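The Bed as Waiting Room

There is a hook behind my bedroom door, a chair beside the window and a hamper in the closet. All three were bought to hold clothes. The clothes go on the bed.

I have lived with this arrangement for most of my adult life, and I used to think of it as a failing. Then I spent part of a winter asking other people where they put the things they take off, and found I was in large company. A sweater worn for an hour is too clean for the wash and too worn for the drawer. It needs a third place, and the bed is wide, flat and closest.

Zdzisław Ostrowski, who managed the linen room of a small hotel called the Villanueva until he retired last December, has no patience for any of this. "A bed is made or it is not made," he told me over the phone. "With a shirt on it, it is not made." I asked what he does with his own shirts. There was a pause – long enough that I checked the line – and he said his wife had views on the matter.
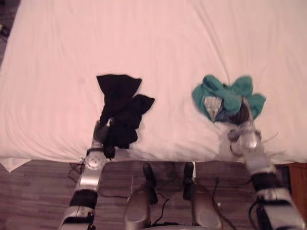
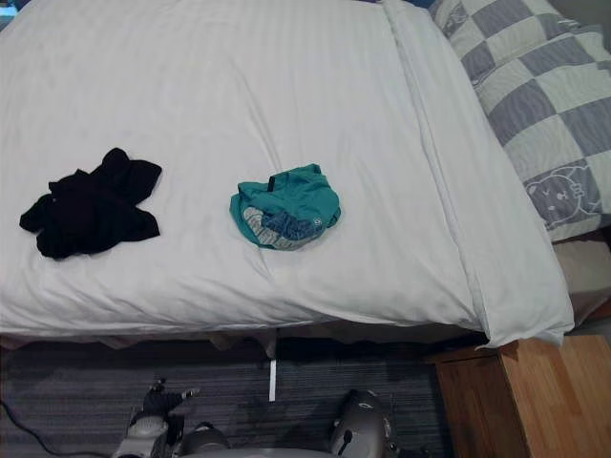
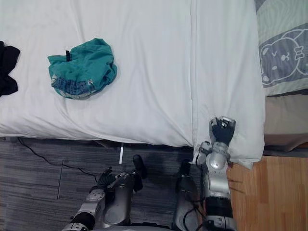
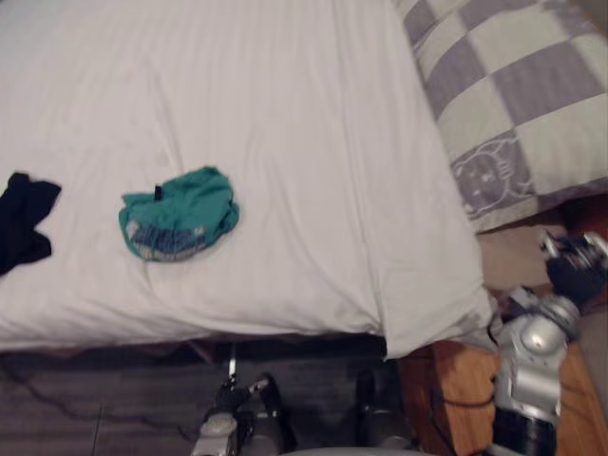

Black, teal and a great deal of white.

Arsen Harasym
Contributing Writer, Home

White bedding makes the whole business worse. On a busy floral quilt you could lose a pair of shorts for a week and feel fine about it. On white, one crumpled black thing looks like a spill, and a teal one beside it looks like a decision. They never land together, either. Each gets its own patch of duvet, with a polite distance between them, like strangers on a bus.

The furniture trade has noticed, naturally. A company called Sivex will sell you a valet stand for $98, with a bar for trousers and a little tray for whatever was in them. I borrowed one. It was handsome, it stood exactly where I put it, and by the second evening it was holding a bathrobe and nothing else, while everything I'd worn that day lay across the foot of the bed.

Folding, I'm told, is the answer. My sister folds underwear, which I consider a form of showing off. She can do up to 40 pieces during one phone call and she doesn't look down. I tried it with a drawer of my own and got as far as the socks. A garment with a stretchy waistband has its own ideas; you flatten it, you turn away, and it has gone back to being a lump with the tag sticking up.

So I have settled on a rule, which is that the bed must be empty by the time I want to get into it. Most nights this means the clothes go to the chair. In the morning they go back.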